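Sunday, April 23, 2023

Back on the Brusthorpe club sim, and I do love having the wrist view up while I fiddle! Swapped the finger friction for the Ketia values and put seed 1367 back in (the one that made us all groan last week). Closing speed is down to 7 on the slider.

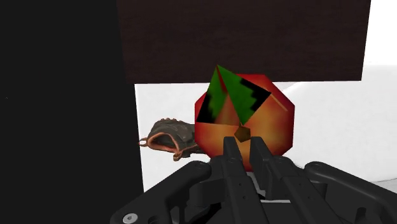
Left the contact log running too, 756 lines so far, mostly warnings. Next job is the grip height – I'd like to try it a touch lower before we hand it over to the Mockus team.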